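Notizen für den Vortrag »Stecken lernen aus Vorführungen«
Sprecher: Bello Yusuf, Gruppe Manipulation, Turkadach
Stand 8. Januar 2024
Redezeit 25 Minuten, danach Fragen. Langsam sprechen! Folie 1 nicht vorlesen.

Folie 1, Titel

Guten Tag und vielen Dank für die Einladung nach Sorkamport. Ich werde auf Deutsch vortragen, Fragen dürfen auch auf Englisch kommen. Die Arbeit habe ich zusammen mit Nkechi Okafor und Arvid Söderlund gemacht. Modupe Nwankwo hat die Auswertung programmiert, ihr Name fehlt leider auf dem gedruckten Programm, bitte an dieser Stelle nennen.

Folie 2, worum es geht

Unsere Frage ist klein. Kann eine Strategie, die nur aus menschlichen Vorführungen gelernt wurde, einen Netzwerkstecker in einen Port einführen, den sie im Training nicht gesehen hat? Wir meinen damit den Port, nicht den Typ des Steckers. Der Typ bleibt immer RJ45.

Warum diese Aufgabe. Der Stecker hat eine Richtung, er hat eine Rastnase, und das Kabel zieht an ihm. Viele Arbeiten über das Einstecken benutzen starre Stifte in einer Platte. Dort ist das Teil im Greifer fast unbeweglich. Bei einem Kabel weiß man nach dem Greifen nicht genau, wie der Stecker steht, und diese Unsicherheit wächst, wenn das Kabel unter Spannung kommt. (Hier den echten Stecker aus der Tasche zeigen und das Kabel mit der anderen Hand leicht verdrehen.)

Folie 3, Vorführungen sammeln

Wir haben 2116 Vorführungen aufgenommen. Eine Vorführung beginnt mit dem Stecker schon im Greifer und endet, wenn die Person die Finger öffnet oder den Versuch abbricht. Abgebrochene Versuche bleiben im Datensatz, sie bekommen nur ein anderes Etikett. Das ist vielleicht die Entscheidung, über die wir am längsten diskutiert haben, und ich komme bei Folie 7 darauf zurück.

Die Personen haben sehr verschieden gesteckt. Manche fahren gerade auf den Port zu und korrigieren am Rand. Andere setzen den Stecker zuerst schräg an und kippen ihn dann hinein. Wir haben keine Anweisung gegeben, welche Art besser ist. Heute würde ich es anders machen, nämlich mindestens notieren, welche Art benutzt wurde. Modupe musste diese Einteilung später aus den Bewegungen rekonstruieren, und bei einem Teil der Daten geht es nicht eindeutig.

Folie 4, was die Strategie sieht

Eingabe sind das Bild der Kamera nahe am Greifer und die Öffnung der Finger. Es gibt keinen Kraftsensor. Ausgabe ist eine kurze Folge von relativen Bewegungen, die dann ausgeführt und neu geplant wird. Relativ heißt relativ zur jetzigen Lage des Greifers. Wir haben kein gemeinsames Koordinatensystem mit dem Rack, und deshalb muss man am neuen Ort nichts einmessen.

Für das nächste Bild eine Pause lassen. Auf den durchsichtigen Stecker zwischen Greifer und Switch zeigen, er ist auf der Leinwand schlecht zu finden. Die Nummern neben den Ports sind für den Menschen nützlich, die Strategie bekommt sie nicht als Text. Das Ziel wird ihr vor dem Start durch einen Punkt im ersten Bild gegeben. 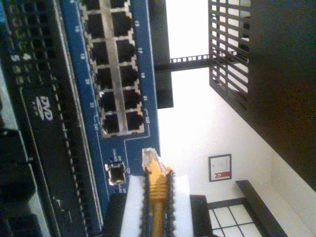

Arvid Söderlund hat bei der Probe eingewendet, der Punkt im ersten Bild sei schon die halbe Lösung, und man müsse im Vortrag deutlich sagen, dass die Strategie den Port also nicht selbst auswählt. Er fragte auch, was geschieht, wenn der Punkt auf den falschen Nachbarn gesetzt wird.

Der Einwand ist richtig, und ich sage es deshalb an dieser Stelle: Die Auswahl ist nicht Teil der Methode. Mit einem falschen Punkt steckt die Strategie in den falschen Port, wenn dieser frei ist. Ist er belegt, dann drückt sie gegen den vorhandenen Stecker, bis die Zeit abgelaufen ist. Sie erkennt diesen Fall nicht. Wir arbeiten an einer Abfrage davor, aber dazu habe ich noch keine Ergebnisse, die ich zeigen möchte.

Folie 5, Training

Kurz halten. Wer Einzelheiten wissen will, findet sie im Anhang. Wichtig sind nur zwei Punkte. Erstens haben wir die letzte Phase, also die Bewegung vom ersten Kontakt bis zum Einrasten, stärker gewichtet. Diese Phase ist kurz und geht sonst in den vielen Schritten der Annäherung unter. Zweitens haben wir die Farben der Kabel im Training zufällig verändert. Ohne diesen Schritt hat sich das Modell an die Kabelfarbe gehalten und bei einer neuen Farbe die Spitze des Steckers verloren.

Folie 6, Versuche

Pro Bedingung 60 Versuche. Als Erfolg gilt nur, wenn der Stecker eingerastet ist und nach dem Öffnen der Finger im Port bleibt. Ein Stecker, der halb in der Öffnung sitzt, ist ein Fehler. Das betone ich, weil in der Literatur manchmal nur die Lage am Ende geprüft wird, und dann sehen die Zahlen freundlicher aus.

Bedingung A, bekannter Switch und bekannte Ports. Bedingung B, bekannter Switch, aber neue Ports. Bedingung C, ein Switch, der im Training nicht vorkommt. Die Kurven auf der Folie von links nach rechts erklären. Zwischen A und B ist der Unterschied klein. Von B nach C fällt die Erfolgsrate deutlich, und die Fehler ändern auch ihre Art. In A und B verkantet der Stecker meistens kurz vor dem Einrasten. In C fährt der Greifer oft schon am Anfang etwas neben den Port und findet nicht zurück.

Zeitlimit nennen: 3000 Steuerschritte, danach wird abgebrochen. Die meisten erfolgreichen Versuche brauchen viel weniger. Ein höheres Limit hat in unseren Vorversuchen nichts verbessert.

Folie 7, abgebrochene Vorführungen

Wenn wir die abgebrochenen Vorführungen ganz entfernen, wird die Strategie schneller, aber sie verkantet häufiger. Unsere Erklärung ist, dass gerade in diesen Versuchen viele kleine Korrekturen stecken, die in den glatten Vorführungen fehlen. Das ist eine Vermutung. Nkechi ist davon mehr überzeugt als ich. Um es richtig zu prüfen, müsste man Korrekturen gezielt aufnehmen, und das haben wir für Mai geplant, zusammen mit der Gruppe in Flamton.

Falls die Zeit knapp wird, diese Folie auf einen Satz kürzen und direkt zu 8.

Folie 8, Grenzen

Offen sagen, was nicht geht.
Das Ausstecken haben wir nicht untersucht. Man muss dabei die Rastnase drücken, und mit unseren Fingern ist das eine andere Aufgabe.
Dichte Reihen sind schwierig, besonders wenn die Nachbarports schon belegt sind und deren Kabel vor die Kamera hängen.
SFP-Module haben wir nicht versucht. Die Frage kommt fast immer, also lieber vorher beantworten.
Alle Versuche sind mit 2 Paar Fingern gemacht worden, beide gezahnt. Zu glatten Fingern können wir nichts sagen.

Folie 9, Daten und Code

Die Aufnahmen erscheinen unter dem Namen Etim. Oluwaseun Nwachukwu betreut die Freigabe und prüft gerade noch, ob in den Aufnahmen Dokumente oder Etiketten lesbar sind, die nicht öffentlich werden sollen. Bitte kein Datum versprechen.

Mögliche Fragen

Kraftsensor: Ja, er würde beim Einrasten vermutlich helfen. Wir wollten zuerst wissen, wie weit man mit der Kamera allein kommt.
Simulation: Kein Teil der Daten ist simuliert. Das weiche Kabel war für uns der Grund, es nicht zu tun.
Vergleich mit einer klassischen Spiralsuche: Reservefolie 11. Die Spiralsuche ist bei Bedingung A nicht schlechter als unsere Methode, das ruhig zugeben. Bei C haben wir sie nicht gemessen.
Beschädigte Ports: Ein Port hat nach den Versuchen verbogene Kontakte gehabt. Ob es in den Versuchen passiert ist, wissen wir nicht sicher.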